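Work and Automation, Session 4 handout (8/19/25)
Elżbieta Zieliński

Hi all! Last time we got stuck on whether a robot "takes a job" or takes bits of one, so I want to stay with the bits. My case is Rarholm, a catering firm with 27 kitchen staff that has been planning a counter-cleanup arm with a supplier called Iltora. I spent 15 shifts there with a notebook (and a lot of their soup).

Ask the managers what the arm is for and they say "wiping down." Ask the staff and wiping down falls apart into a dozen little things: moving the board, checking if the sponge is fit to use, deciding whose mess it is. That last one causes more arguments than pay does!

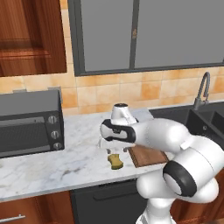 Fig. 1. Simulated kitchen: arm over the counter, with sponge and cutting board.

Look at how much of the work is reaching and grasping, then think about who sets things out so the arm can reach them. At Rarholm that's going to be the early shift, and it isn't in anyone's job description yet. The dishwashers spotted this before I did.

For next time, read the Workneh chapter (skip the appendix, it's dull) and write me a page on a task you've done for pay. Split it up as small as you can, and mark the parts you'd happily hand over. We pick up the union side in October.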